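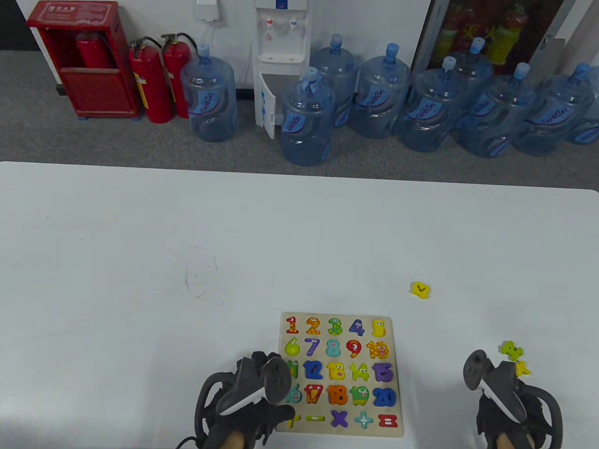 Page last updated: May 13, 2023

Pratard Number Boards to Go Out to Prandetthorpe Families

PRANDETTHORPE – Pratard, the wooden toy and puzzle lender based at the Whitelaw building, will begin lending number boards to families with young children this month. The lending shelf opens with 175 boards, and each household may borrow one at a time for up to 200 days.

The square board is pale wood with rounded corners. It holds the numbers 1 to 20 in four rows of five, with a bottom row of math signs that includes plus, minus, times and equals. The pieces are brightly colored, and most have small cartoon eyes and mouths. Each one lifts out and goes back into its own place, so a child can learn the order of the numbers first and move on to short sums later.

Pratard tried the boards with 463 children at its Prarngate playroom, starting in November. Parents asked most often whether they could take one home.

"Children will pick out the number that matches their age and carry it around the room," said Korkor Osei, who runs the lending program. "The signs get left until last. After a few visits they start asking what the equals sign is for."

Families can sign up at the Whitelaw front desk. There is no charge to borrow. Boards should come back with all their pieces, but a missing piece will not lead to a fine. Pratard keeps 2,000 spare pieces and will replace a lost number when the board is returned. Borrowers are asked to wipe the wood with a dry cloth only and to keep the loose pieces away from children under three.

Schools and day care centers in Prandetthorpe may ask for a set of boards by writing to the lending desk at the same building.

Contact: Korkor Osei, Pratard, Whitelaw building, Prandetthorpe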